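Okay, we are finally in the new place in Orkthorpe and I have had two cups of coffee, so let me tell you all about moving 305 miles with a cat and far too many dishes. This is going to be long, so get comfortable.

First, thank you to everyone who sent tips back in August. I read every single one, some of them out loud to the cat. The person who told me to pack a "first night" box with sheets, toilet paper and a can opener, I owe you a pie.

The other tip I took seriously was to start with the closets and leave the kitchen alone until the last week. I had it backwards in my head. I wanted to get the hard room out of the way, and I would have been eating cereal out of a measuring cup for a month.

What I did not plan for was how slow it goes once you hit the sentimental stuff. Coats take no time at all. You try one on, it fits or it doesn't, done. Then you open a shoebox of old birthday cards and suddenly it's dark out and you're sitting on the floor with your legs asleep.

So I made myself a rule, and I'll pass it along for what it's worth. Anything with handwriting on it went straight into one bin without being read. The bin came with me, and I'm going to read it all this winter with a blanket and something warm to drink. I'm looking forward to it, to tell you the truth!

Books were harder than I thought they'd be. I gave away two shelves of them and then went and bought one back from the library sale the next morning. (It was a cookbook. I missed the biscuit page.)

For the truck we went with Pirkon, which is a small outfit near our old town, and they were lovely. They put blankets around the piano bench without being asked, and one of the crew carried my ferns out like they were babies.

A thing I'd do differently is the labels. I wrote "misc" on so many boxes. Please don't write "misc" on your boxes. I have been looking for the good scissors since we got here and I'm opening everything with a butter knife.
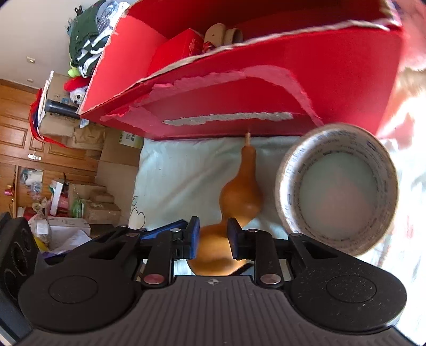

Bottle gourd, dried, stem and all. It has a spot on the windowsill coming to it.

Now, the cat. Lobo does not travel well and never has. We left his carrier open in the living room for weeks with his favorite towel in it, and he took to napping in there, and I thought we had this thing licked. Then we closed the door of it on moving day and he sang the whole way across the state line.

If you're moving a cat, set up one quiet room before you let him out. Food, water, litter, something that smells like you. He stayed under the bed in the spare room until suppertime, and after that he came out and walked the edges of every wall like he was going to buy the place.

He has now picked the top of the dryer as his. I fold laundry on the bed these days, and that's fine, I can see the maple tree from there.

Paint! Several of you asked. The front room was a very serious brown when we got here and I wanted something lighter, so it's getting a color called Caltodard Cream, which looks like vanilla pudding. One wall is done. I keep walking past it on purpose.

I did learn to live with a sample patch for a few days before buying the whole can. My first choice looked soft and buttery in the morning and went green as pea soup by dinner. Glad I waited on that one.

The neighbors have been so kind. We've had zucchini bread, a loan of a ladder, and a very thorough talk on which trash goes out when. I still got it wrong the first time and somebody quietly rolled my bin back up the driveway for me. I'd like to find out who and bring them some muffins.

It's been harder than I let on, some evenings. I miss knowing where the light switches are in the dark, and I miss the sound of the old screen door. I stood in the grocery store here and couldn't find the rice and very nearly had a cry about it.

But the porch gets the sun until late, and there are two good chairs out there already. I sat out with my supper last night and waved at everybody who went by, and most of them waved back.

More when the kitchen is unpacked. If anybody has a trick for getting shelf paper to lie flat, I am all ears. September 2022, and I still haven't found those scissors.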